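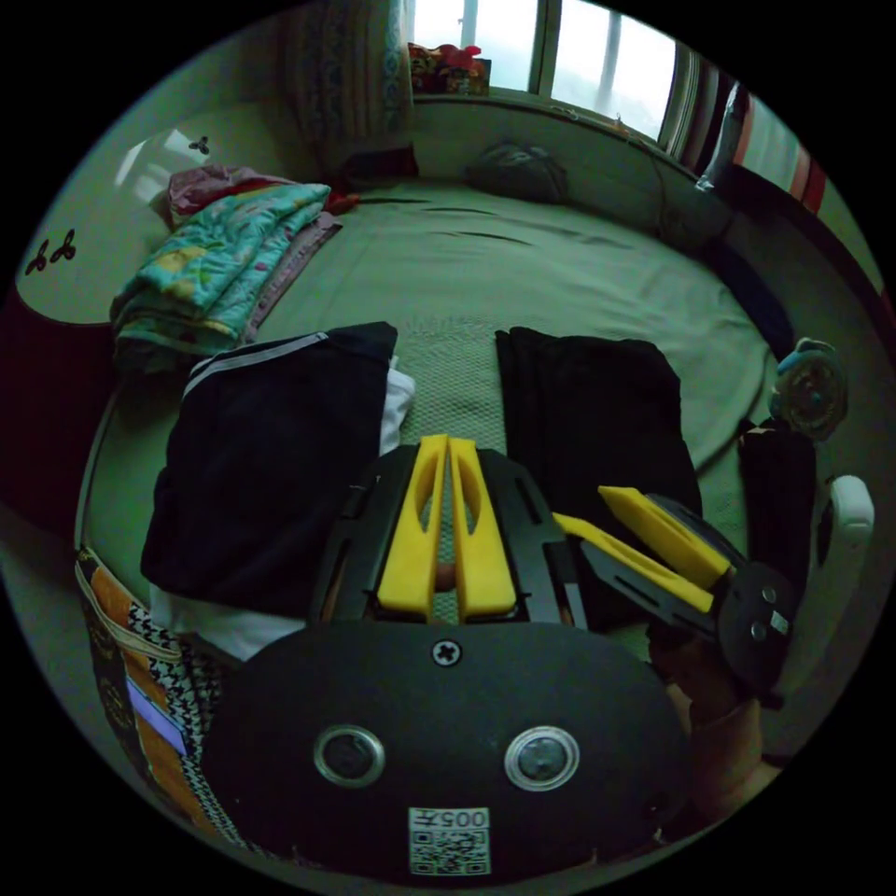

A pale green sheet on the bed.

The Grillden reopened its Tuesday repertory night in July, and the first program was sold as an evening "as audiences used to have it": a newsreel, a cartoon, a two-reel comedy and then the feature. I went with an open mind and a bag of popcorn. I came out doubting the whole business of the recreated night at the movies.

My complaint isn't with the films. The feature, a shipboard romance with a thin plot and great hats, played well to a full house, and the print looked fine. What bothers me is the claim on the poster. Audiences used to walk in halfway through the comedy, talk, smoke, and leave when they reached the part where they came in. We sat in 200 assigned seats, in silence, and paid 29 dollars each. I don't want the smoke back, but I'd like someone to admit that the thing being sold is a modern event with old films in it.

Monique Perrin, who picked the program, told the crowd that shorts "teach us how to watch." Do they? The cartoon ran 8 minutes and got big laughs. The newsreel ran 15 and got the kind of respectful quiet people give to a museum label. I watched two rows of phones light up during the harbor parade. If that was a lesson, plenty of us skipped it.

Beathag Tosh argued in her newsletter last winter that shorts were filler then and are filler now, and that most were made fast by tired people who would be amazed to find us discussing them. I think she goes too far. A good one-reeler has a snap that few features can hold for ninety minutes. But she is right about the average. Timothée Sabatier's restoration notes for the comedy, handed out in the lobby, spend a full page on missing frames and never mention whether it's funny. It's funny twice.

Next month they promise a serial, one chapter a week, with a cliffhanger each time and a season pass to go with it. The pass costs more than the box set. I'll go to chapter one, and I'll want a good reason to buy a ticket for chapter two.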